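Can a robot tidy my room yet? Project report, second year

Shiuli Biswas

1. Why I picked this

My original plan was a report on warehouse automation, but everything I read about it was either a sales brochure or so full of maths that I gave up by the second page. Then in July I spent a whole afternoon clearing out my room before moving house, and most of that afternoon was me picking one thing out of a heap, looking at it, and putting it somewhere else. Sock, charger, sock, mug, receipt. It struck me that this is the same job a person does at a packing bench, only with worse lighting. So my question became a simpler one: how close are machines to doing the boring picking-up jobs, at home or in a shop?

I should say early on that I'm a design student and I can't program a robot. What I can do is watch, time things, ask a lot of questions and keep a notebook, so that's what this report is made of.

2. What I did

There were two parts. First I kept a chore diary in our shared house (four of us, one very small kitchen). Every time I picked something up in order to tidy it I put a tally mark on a sheet on the fridge. I lasted until the sheet was full, and my total came to 1040 pick-ups. I'd have guessed a couple of hundred! I also wrote down what sort of thing each one was, in four groups: hard and regular (tins, boxes), hard and awkward (glasses, keys, anything with legs), round, and soft.

Second, I went to sit in on bin picking sessions, where an arm takes mixed objects out of a grey bin. I sat on a stool with a stopwatch and wrote down 38 attempts, then went home and tried to match them against my four groups.

3. What I found out about my own chores

Soft things won by miles. Tea towels, clothes, flannels, bedding, cleaning cloths, the bath mat that never stays put. After that came the hard and regular group, which is mostly kitchen stuff, then the awkward group, and round things came last (it was basically fruit, plus one bouncy ball that I think belongs to the previous tenants).

This mattered more than I expected. If a machine is brilliant at boxes and hopeless at cloth, it might look great in a demo and still leave me with most of my housework. When I started reading with that in mind I noticed how often the pictures in articles show a robot holding a box.

4. What I saw at the bin

Boxes were fine when they had a bit of room around them. When one was pushed up against the side of the bin it got harder, as the fingers need somewhere to go. I do this differently without thinking: I tip the box with one fingertip and then grab it. A two-second trick for me, and a whole problem for a gripper.

Round things were a mixed bag. An orange is easy to see and its skin gives you something to hold on to, but if the fingers close a little off centre it wants to roll away. I had assumed fruit would be difficult because it bruises, and I can't say anything useful about bruising, as I never thought to check. That goes down as a hole in my method.

Sunglasses were my favourite to watch, and I got quite tense about them. There's a thin frame, there are see-through bits, and an arm that sticks out and catches on whatever is next to it. I wouldn't want a machine near mine yet, and mine were cheap.

Cloth surprised me. I'd expected it to be the worst and getting hold of it was often quite straightforward. You push down into the fluffy part, close, and some of it will be between the fingers. The trouble is what comes next. A towel that has been picked up hasn't been folded, or hung up, or even shaken out. In my diary "pick up towel" got one tally mark, and I now think it should have been at least three, with the easy one first.

5. Speed

I'm a bit wary of this section. A person clearing a bin of four or five things needs a few seconds. The arm was slower, and I found myself willing it on. But I also noticed that I get slower and grumpier as a pile goes on, and I stop altogether when my phone buzzes. For a long dull shift, slow and steady might be perfectly all right. For a kitchen with someone waiting to use the hob, it wouldn't be.

6. So, can they?

On a shop floor, with the bin always in the same place and the same sort of goods coming through, I'd say partly, and I'd expect to see more of it. The bin I watched was clamped down so it couldn't shift, and I kept thinking how nothing in our house is clamped to anything.

At home, I'd say no for now. The grabbing is further along than I believed when I started. What's missing is the bit after, knowing where the thing lives and what state it should be left in. My housemates haven't cracked that one either.

7. What I'd change next time

I'd split each chore into steps before counting. I'd note failures by type, as my sheet just has crosses on it and I can't remember now which were drops and which were misses. I'd ask to choose some of the objects myself, starting with a wet tea towel and a fitted sheet. And I'd bring a cushion for the stool.

My tally sheets and the stopwatch notes are in the appendix folder, in pencil, sorry about the handwriting.

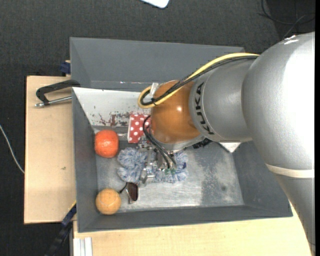
Fig. 1. KUKA arm with its gripper in the blue and white cloth; box, orange, ball and sunglasses also in the bin.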